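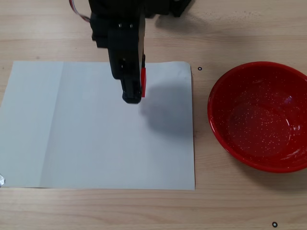
The test bench, seen from the overhead camera.

Furna: sorting out which failures matter

Our January item on Furna ended with a promise to explain how the scoring works. The short version is that we stopped grading whole runs. A run used to get a pass if the cube ended up in the bowl and a fail if it didn't. That told us how often the controller failed and very little about why.

Under the new method, each run is split into stages: approach, close, lift, carry and release. A second model, trained separately from the controller, looks at the camera images and assigns a stage to each moment. When a run goes wrong, the stage where it went wrong is stored with it, and the training set is rebalanced toward the stages with the most trouble.

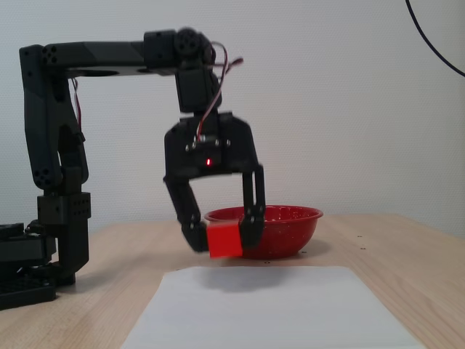
Carry gave us the hardest labeling problem. The stage model has two views to work from, one from above and one from the side, and it has to decide when lift ends and carry begins. Height is the obvious cue, but from overhead it is hard to read. The side view helps a lot, as the gap between the cube and the table shows up directly even when the gripper is right in front of the bowl. We now let the side view decide whenever the two disagree on height. Using a red cube with a red bowl makes this stricter, as the model can't get by on color alone.

The data comes to 860 runs, all with the same kind of task. Zabala wrote the stage model and Tornent handled the controller training. Vendex supplied the labeling tool, and its export format caused more delay than we had planned for.
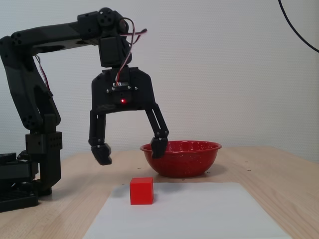 Retraining on the rebalanced set took 4 rounds. Most of the improvement came in the first two. After that the failures were spread thinly across stages and there was less to gain from shifting the mix.

Approach is still the weakest stage. Many of the errors are small sideways offsets, and the overhead view is the one that catches them. With the fingers pointing straight down and the cube just to one side, as in the next view, a few millimeters decide whether the gripper closes on it or pushes it across the paper.
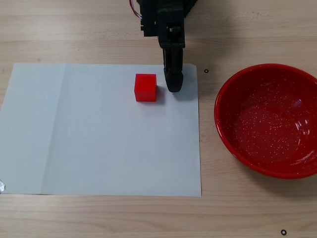

Labels for these moments are also the least consistent. Two people marking the same run often put the end of approach in different places. With the gripper tip at the paper and the cube beside it, one person will call the stage finished and another will say the arm is still lining up. We have written a tighter rule for this and are relabeling the affected runs before we train again.

The stage definitions and the relabeled set will go to project partners first. Readers who want to try the scoring on their own recordings can write to the newsletter address.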